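I still buy discs. My shelves are full and the streaming services have most of what I own, but last Thursday I sat down with the new Barnov release of *The Bendale Job* and had such a good evening that I'm writing it up before work.

If you missed it first time round, it's a heist comedy from 2000 about a pair of lift engineers who decide to rob the department store they service. It did no business at all in cinemas. I saw it on a rented tape with my brother and we quoted it at each other for years (mostly the bit with the revolving door, if you know you know).

The picture is lovely. My old DVD was so murky that the whole basement chase might as well have been a radio play, and now you can follow every step of it! Grain is left alone, skin looks like skin, and the red of the store uniforms really sings. Sound is the original stereo, with a surround mix I tried for ten minutes and switched off.
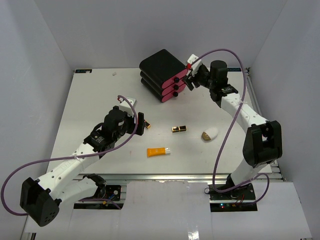

*Two arms over the white tabletop.*

Extras are where Barnov have gone to town. There are four new interviews, and the best by miles is Amarachi Oyelaran, who cut the film and remembers every argument over it. She gets 44 minutes and I'd have taken double. Ming-te Fu's commentary is quieter but full of good stuff on how they lit the lift shaft. Nine deleted scenes too, most of them rightly deleted, though there's a canteen one I'd put straight back in.

Grumbles? The menu plays the same loud burst of brass every time you come back to it, and the subtitles for the commentary drift out of step towards the end. The booklet essay by Brayden Doucette is great fun but printed in tiny grey type on a darker grey page, so have a lamp handy.

I paid full price and don't regret a penny. There's a digital version as well, but it drops the commentary and two of the interviews, so get the disc if you've still got something to play it on. Barnov say *Krishnan's Holiday* is next, out in November, and I've already cleared a space on the shelf.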